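Sharing a Kitchen with a Humanoid: House Rules for the Ririnum Lab
Final project report, Practical Automation course, Wamport

Why rules

Our group was given one semester and a very short assignment: write a set of safety rules that people would follow. The lab already had safety rules. They ran to 48 items in a binder, and the binder was holding a door open when we found it.

The existing document was written for an older arm made by Fultimier, bolted down inside a cage. Most of it concerns the cage. A humanoid that works in a room with a desk and a refrigerator needs different advice, because people wander into that kind of room looking for lunch.

How we worked

We read the old binder in full, sat in on 29 work sessions, and wrote down each time someone did something the binder prohibited. We stopped at 57 entries, partly because we had enough material and partly because several of the entries were us. The most common one was walking up behind the robot while it was powered. Second was leaving personal things on the work surface. Third was talking to the operator in the middle of a task, usually to ask if this was a bad time.

The rules, short version

We cut the list to eight. They fit on one sheet, which is taped at eye level.

1. One operator per session. The operator holds the stop button and holds nothing else, coffee included.
2. Everyone else stays an arm's length plus one step away. The robot's arm, not yours.
3. Approach from the front, and speak before you move.
4. The desk carries what the task needs. Phones and laptops go elsewhere.
5. Check the cables before power-on, from the shoulders down. Anything that could catch on a door or a chair gets tied back.
6. Check that straps and wraps on the legs are fastened.
7. Arms hang at the sides between tasks, fingers down.
8. If you're unsure, press stop. You will not be teased. (We added the last sentence after some teasing.)

Rule 5 caused the most argument. The hip-to-shoulder bundle at the back is the part visitors are most likely to brush against, and the old binder mentioned cables only as a tripping hazard.

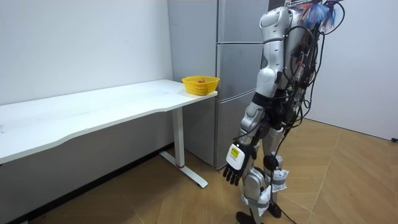

Who is allowed to press the stop button?
Anyone in the room. The operator keeps it in hand, but there is a second one on the wall, and a visitor who has been there for a minute has the same right to use it as a person who has been there for years. An unneeded stop costs us a restart and a little pride.

What didn't work

Our first draft had a color code. It had four colors, and two of our own group members got them wrong in the presentation. We also tried a sign-in sheet, copied from the Sæther workshop down the hall, where it apparently works fine. Ours collected three signatures and a drawing of a duck.

We planned to test the new sheet by comparing violations before and after. The trouble is that people behave very well when a student with a clipboard is staring at them, so we don't trust our own after numbers and have left them out. A proper test would need someone less noticeable than us and more time than we had before June.

Left for the next group

Rule 2 should be replaced by a line on the floor. We asked for tape and are still waiting for it. The binder has been returned to its door.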